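Keeping a Small Chest Appliance in Order
Project report, Household Organization course
Bernardo Coelho and Ulises Bravo

1. Why we chose this topic

In the study house on Butlow street, 9 students share one cold chest. Everybody puts food inside and few people know what is at the bottom. In October we asked them to write down what they threw away during one month, and they wrote 232 items. Most of these were small bags and open boxes which had slipped under bigger things. Our teacher gave us a budget of 600 crowns, so we could not buy a new appliance. We decided to work with the space that was already there.

2. Dividing the inside

The idea is simple: light grid panels stand upright and make separate sections. We prefer a grid to a closed board, as cold air can pass through the open squares and you can see what is behind it. Before putting a panel in, we take out all the food and wipe the walls. The panel goes down straight, held by its top part. If it leans, it will scratch the wall or catch on the rim.

The white lattice panel and the black appliance during our work:

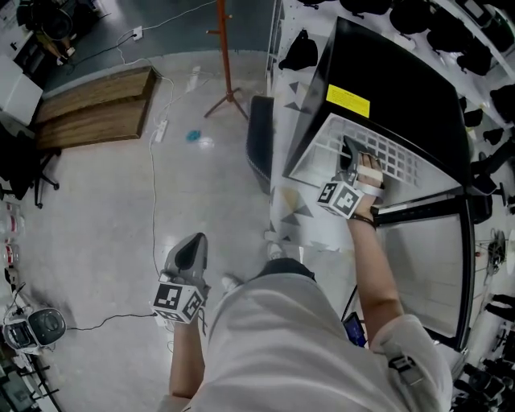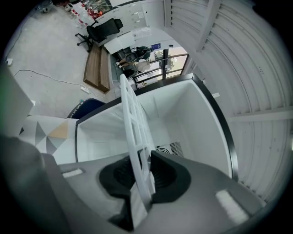
3. What the residents said

We gave a short form to all residents on Wednesday evening. They liked that each person has a fixed section, and two of them asked for a narrow one only for bread. One resident did not like the panels — she often buys big packages, and for her the sections are too short. We think she is right, and a panel which can be moved would be better than a fixed one.

4. Costs and next steps

A ready divider set from the shop Trernetti costs 2,000 crowns, much over our budget. Single panels from Sampaio were cheaper and we stayed under the limit. Next we want to test labels on the upper edge of each panel — paper labels become soft very fast, so we will look for plastic ones.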